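4.2 Preparing the table for the Bevan two-arm kit

1. Cover the table with paper and mark the squares with tape.
2. Put the objects inside the squares. Glasses must hang in their rack before the arms are switched on.
3. Keep both teach pendants where your hand reaches them.
4. Run the first cycle at 40 per cent speed.

Caution: Do not lean over the table while an arm has power.

Note: After 2,000 cycles, please check the gripper screws.

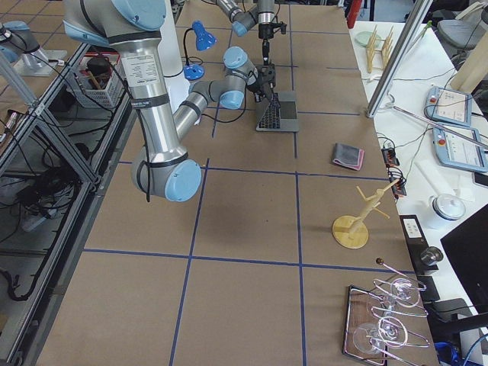 Can I change the gripper while the program is paused?
Switch off the arm first, then wait 5 minutes before you loosen the screws.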